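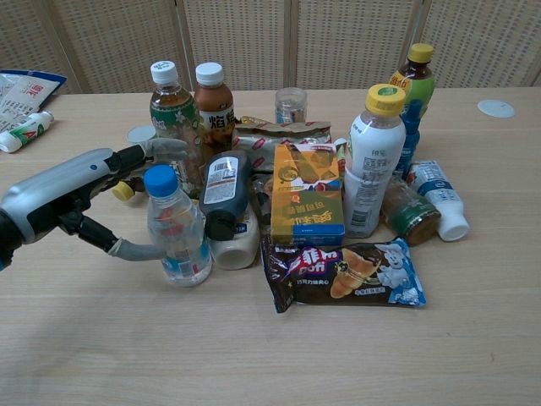
Right, a thread about the student robotics project I've been supervising a bit of since February, and why I'm less excited than the departmental newsletter is. Long one. Mute me if you need to.

The brief they were given: clear a cluttered table. One arm, two fingers, a heap of ordinary shopping. Pick things up, put them in a tray, don't knock over the neighbours. The team named themselves Warik and I have given up asking what it means.

They report 867 successful picks out of 1281 attempts. That number went on the poster in very large type. My first question was what counts as a success and the room went a bit quiet.

A success, according to the log sheet, is "object leaves table". So a bottle lifted neatly into the tray is a success. A bottle lifted, swung into two other bottles and then dropped in the tray is also a success. Possibly the two other bottles are successes as well if they roll off the edge. I asked. They're checking.

To be fair to them, they were quick to see the problem once it was said out loud. First years would have argued for an hour. This lot argued for ten minutes and then started rewriting the sheet.

Second grumble. Water bottles. Everyone begins with the water bottle. It's upright, it's the right width for the gripper, it stands at the front with plenty of free table before it. If I wanted my numbers to look nice I'd pick up water bottles all term too.

So I asked for the results split by object. You will be amazed to hear that bottles standing up do well and everything else drags. Crumpled snack bag: poor. Flat pastry packet: worse. A jar on its side does whatever a jar on its side fancies doing.

The flat packet is the one I'd build the whole project around, if anyone asked me. There's no side to get hold of. You or I would slide it to the edge of the table and pinch it, or get a fingernail under. The arm comes down from above and prods it. I have watched it prod a croissant wrapper with real commitment.

And see-through plastic. The depth camera looks at a clear bottle and gets bits of label, a cap and a lot of nothing in between. The team's answer is to look for the cap and guess the rest downwards. That's fine for a bottle that's standing up. Ask them what happens when it's lying down and you get the quiet again.

Somebody will reply that big labs solved this ages ago. Did they? I've seen the videos as well. I'd like to see the takes they left out.

Third grumble, and this is the one I got properly cross about. The pile gets put back by the same people who wrote the code. They don't mean to cheat. But after a few weeks you know where the arm likes things, and your hands just sort of put them there. I caught myself doing it and I don't even want the thing to look good.

My fix was cheap. Etelka Simon from the lab next door came in and laid the table for them for an afternoon. She'd never seen the arm run. She put tall things behind short things, leaned stuff against other stuff, laid a few down, and went off for coffee.

The rate dropped. Of course it did. I'm not posting the figure, it's their result and it belongs in their report, but if you've ever marked student robotics you can picture it.

What I liked is what came next. One of them said, fairly glumly, "so the poster's wrong". I said the poster's not wrong, it's answering a question that wasn't on the brief. They've now got a second column for tables laid by outsiders. That column is the most useful thing they've made all year and it took a pen.

On the hardware: fine. Two fingers with rubbery tips, nothing clever. There was a push to spend the rest of the budget on a fancier hand from Ploven. I said no. If you can't tell me why it fails with two fingers you won't be able to tell me why it fails with five, and you'll be skint.

On the software: mostly somebody else's, as usual. They started from the Szilágyi group's grasp code (the older version, the one with readable comments) and changed less of it than the report suggests. I don't mind that. I do mind the word "novel" in the abstract. It's being removed.

Now the bit that people keep sending me: will it go to the Trelwood final? Yes, it's entered. 4 minutes on the clock, the organisers lay the table, you don't see it beforehand. Which is to say Etelka's afternoon, with an audience.

I've told them I expect them to finish mid-table. They were hurt. I've also told them that if they turn up with an honest account of which objects they can't do, I'll be prouder than if they fluke a cup. They were not comforted by this either.

Things I want in before then. A rule for giving up on an object, since at the moment it will try the same bad grasp until somebody takes pity and presses stop. Some check that the fingers are holding anything at all. A count of things knocked over. That last one has been "nearly done" for a fortnight.

Someone's asked in the replies whether I think the project's a waste of time. No! I think the poster's a waste of A1 paper. The project has taught a group of twenty-year-olds to distrust their own percentage, and I know paid engineers who never got that far.

Someone else wants to know if it'll be tidying kitchens soon. I wouldn't let it tidy mine. Ask me again when it can get a packet off a flat table without a run-up.

Will post the two columns side by side once they've agreed I can. They're voting on it at four, apparently.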